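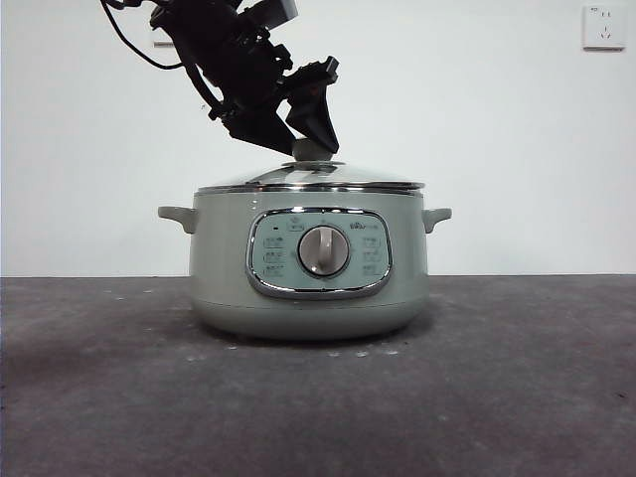
One respondent wrote that she had owned her electric pot for a full winter before she used any setting other than the one it was on when she took it out of the box. Similar remarks came up often in the diaries, and they were not limited to people who cooked rarely. In several homes the dial was treated as an on switch, and the cook controlled the food in other ways: by lifting the lid, adding water, stirring, or cutting the power early.

Figure 4. Electric cooking pot with side handles, a knobbed glass lid, and a front panel. The mode labels stand in two columns, one on each side of the rotary dial.

4.3 Lids, dials and the checking of food

The previous section dealt with where the pots were kept and how often they were brought out. This section looks at what people did with the two parts they touched most during cooking, the lid and the dial. It draws on the 110 cooking diaries collected in the Kennedy homes between August and the end of the study, and on the kitchen visits. Diary entries could run up to 200 words, and most were much shorter. Entries that mentioned only the dish and the start time were left out of the coding for this section but kept for the tables in the appendix.

Lid lifting was the most common action recorded between starting the pot and serving. We had expected a difference between clear and solid lids, with fewer lifts where the food could be seen from outside. The diaries gave weak support for this. Cooks with glass lids did report looking through the lid early on, but many of them added that the glass had fogged by the time they wanted to see something. At that point they lifted it, as the others did. A few tapped or tilted the lid to clear it first. One wrote that the glass was good for seeing that the pot was boiling and no good for seeing whether the rice was done.

The knob matters here more than we had planned for. On a lid with a single knob in the middle, such as the one in Figure 4, the hand has to come in over the top of the pot, and steam leaves from under the rim when the lid is tilted. Respondents described three ways of dealing with this. Some tilted the far edge up first and let the steam go away from them. Some used a folded towel over the knob, even where they said the knob itself did not get very hot. The rest lifted straight up and fast, and it was in this group that most of the complaints about dripping were found. Water that had gathered on the inside of the lid ran onto the counter or down the side of the pot, in some cases over the control panel. None of the manuals we read said where to put the lid once it was off. In the kitchens we visited it was set down on a plate, in the sink, or upside down on the counter, resting on its knob. The last of these was unstable with small round knobs, and two cooks had stopped doing it for that reason.

Dials were coded separately. Our interest was in how the cook knew which mode was selected. On the Sturnari pots the dial has a colored dot; on the Doloretti pots it has a raised ridge, and the reader follows the line of the ridge to a label. A raised ridge is easy to grip, and respondents with stiff fingers said they preferred it. It has a drawback, though. A ridge that runs all the way across the dial has two ends, and unless one end is marked, it points at a label on each side. When the labels are set out in two facing columns, the ridge alone does not settle which is meant. Cooks in 8 entries reported having started the wrong mode for this reason. In all of these the mistake was noticed before the meal was served, usually by the smell or by the lack of any boiling.

Label size was mentioned less often than we had assumed. People who could not read the labels from a standing position mostly said they did not try. They had learned a hand position – a quarter turn to the right, or as far left as it goes – and relied on that. This worked well until someone else in the house used the pot and left the dial in another place. In one home a strip of tape had been stuck beside the label for the mode used every day, and the rest of the panel was ignored. The Flusier pots, which have push buttons, produced no reports of this kind, but they did produce complaints about buttons pressed twice.

The lid and the dial are also linked. Cooks who were unsure of the mode lifted the lid more, and said so. Several described lifting it within the first few minutes only to make sure that the pot was heating. An indicator light should make this unnecessary, but where the light was small or set off to one side of the panel, it was seldom mentioned. Daylight may have played a part. Most of the entries were written about the midday meal, and in the kitchens with the pot near a window the light was hard to make out during our visits.

We did not measure how much heat was lost through these early lifts, and the diaries cannot be used to estimate it. Cleaning of the lid rim and the panel is taken up in the next section, together with the question of where water collects after washing.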